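# Setting up a plating station with the Kelus arm

These are the steps we use at the Grondetdale kitchen to bring an arm onto the sandwich line. They assume the arm is already bolted down and has passed its stop-button check. You need one person on the station and one on packing for the first week.

## 1. Lay out the table

Clear the table and wipe it down. Put the basket on the left and the tray on the right, with open table between them. Leave room for the fingers to open all the way on both sides of a wedge. Mark the tray corners once you like the position, and use the same marks on every shift.

## 2. Teach the pick

Start with a single wedge on the tray, cut face showing. Open the gripper wide and bring it in low. Stop short of the bread and check the wrist view before you go any further.
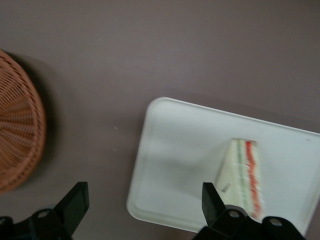
*Wrist view with the gripper open and one wedge on the tray.*

Jog in small moves until there is a finger on each side of the wedge. Close at the lowest force setting and raise it one step at a time. If the filling bulges, you are too high. Save the position under the name of the sandwich, and teach each filling separately. Egg needs less force than anything else we make.

## 3. Run a short batch

Run at half speed. The person on the station watches the picks and keeps a tally of drops and crushed corners. In December our first full shift was 1,656 wedges, and 348 of them had to be moved by hand. Most of those were trays set down off the marks.

## 4. Change the job sheet

Do this before the arm goes to full speed. The old sheet had 2 people plating all morning. The new one has one person loading trays, clearing faults and checking fillings, and the other moves to labels and packing. Swap at the break. Loading is easier on the wrists than plating was, but it is more standing and watching, and people get tired of it.

Joar Dahlgren keeps the fault log on the Besson line. Write down every stop, including the ones you cleared yourself. Anyone at the station can stop the arm and doesn't need to ask first.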